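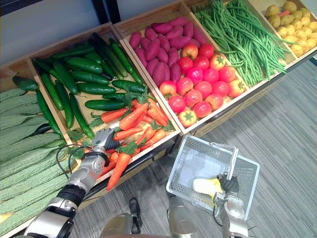 Fladivine
Shop fitter and keeper of this gallery

The vegetable corner at Hodar

2021-06-08

On this page I collect the vegetable display of our small shop in Hodar. I have worked with shelves for many years, but mostly with tins and packets, and vegetables are a different thing. They roll, they lean on each other, and they never have the same length. I learned a lot from this corner and I would like to show it to people who must arrange a similar one.

The display: light wood, with open and shallow compartments. I like shallow ones the best. In a deep box the vegetables at the bottom are forgotten, and the customer must dig for them. The raised partitions between the compartments are also of wood, and they go well with the rest.

Bitter melons: pale green and long, with the bumpy skin. They are stacked lengthwise, all in one pile. Some of our customers from Ridgeway ask me how to cook them. I cut them in half, take out the seeds and fry the slices with egg and a little salt - it is bitter, but one gets used to it.

Cucumbers: dark green and slender, lying in every direction. I tried two times to put them in straight rows, and both times the rows were gone before lunch. Now I let them lie as they want. Next to them, behind the partition, is the place of the sweet potatoes.

Carrots: these share the compartment with the cucumbers and lie in its front part. Many still have their green tops, and I prefer to sell them in this way. The leaves are good in soup, or chopped small with oil and garlic. A few carrots hang over the front edge, so please push them back if you pass by.

The floor: grey striped carpet. Many visitors ask if carpet is practical with vegetables. It needs sweeping every evening, but I find it pleasant to stand on.

In June I will add the pages for Inurico, where the compartments are five and the wood is darker.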